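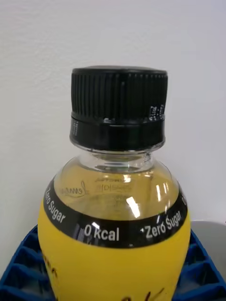
Speaker notes – Automating the returns bench: what changed for the people on it
Narneck, September 7, 2018
Speaker: Fuad Woldemariam, process engineering

Slide 1. Title

Name, job, how long at the Narneck site. Mention that questions can come during the talk. Session runs straight into lunch, so keep to time.

Slide 2. The bench before April

Bottled drinks come back from shops as short-dated, damaged in the outer pack, or misdelivered. Each one has to be identified, its date code read, and placed in a tray for resale, staff shop or drain. Until April all of it was done by hand.
One shift handles 1250 bottles on a normal day. Team of 13 across the week.
Job card had one line on it: "inspect and sort". In practice it was picking up, turning, reading, deciding, keying in and putting down. Go through these slowly, the rest of the talk depends on them.

Slide 3. Where the effort went

Reading the code was the slow part. Printing is small, and on a black cap it can sit close to the groove above the tamper ring, running vertically. People tilt the bottle under the lamp until the characters show. They do this without thinking about it.
Wrist and neck complaints were logged against the bench more than any other station on the floor.
Keying errors came mostly in the last hour of the shift.

Slide 4. What was installed

Single arm from Walczak, gripper with a small wrist camera. Trays are fixed to the bench by a locating plate. Software for the tray and stock records is Pludex, already in use in the warehouse.
The arm lifts, turns and places. The camera reads the code where it can. Where it cannot, the bottle goes to a person.
No fence. Speed is limited and the arm stops on contact. Say that the risk assessment took longer than the installation.

Slide 5. What the camera finds hard

Clear shoulders with liquid behind them. Raised lettering in clear plastic nearly disappears against a pale yellow drink, so we stopped trying to use it for identification.
Overhead lights. Glare lands on the curve of the shoulder and on the printed band. A "0 kcal" or "Zero Sugar" band helps to tell one variant from another, but only if the reflection is not lying across the text.
Scuffs at the cap seam. White specks look like bits of characters to the reader.
We moved one lamp and put a diffuser on the other. Read failures fell, and the bench got darker for the people working at it. That was our mistake and it took three weeks to correct. Separate task lamps now.

Slide 6. What changed in the work

Lifting and turning went down sharply. Deciding did not.
The bottles reaching a person are now all awkward ones. Before, a hard case came between a run of easy ones. Operators told us the easy ones had been a rest. We had not planned for that – the time study treated every bottle as equal.
Response: shorter turns on the exceptions position, changing over every hour, and the right to pause the arm without giving a cause code.

Slide 7. Who does what now

Three roles at the bench: exceptions, tray supply, cell minder. All operators trained on all three. The cell minder restarts the arm, cleans the lens, swaps gripper pads and keeps the fault log.
Grading was the difficult discussion. The minder role was first written at the old grade. It was regraded after the trial, and should have been settled before it.
No redundancies. Two posts moved to goods-in when people left and were not replaced at the bench. State this plainly, it will be asked.

Slide 8. Things we measured badly

Bottles per hour was the headline figure for the trial. It says little about a shift where the arm waits for a person, or a person waits for the arm.
Now recorded: waiting time on both sides, exceptions by cause, number of pauses. Pauses are not tied to names.
Fault log from the first month had over 3 pages on tray seating alone. Ribs on the old trays were worn and bottles leaned. Operators had known about the worn trays for years.

Slide 9. Next step

Second cell at Vokelel. Differences from Narneck: operators see the layout before the order is placed, lighting is set with people at the bench, grades agreed in writing first.
Open point: whether exceptions can be shown on a screen away from the bench. Some want it for the seating, others expect to end up watching a screen all day. No decision yet.

Slide 10. Questions

Likely: cost (refer to site manager), accuracy on damaged codes, night shift cover.
If asked about glass – not tested.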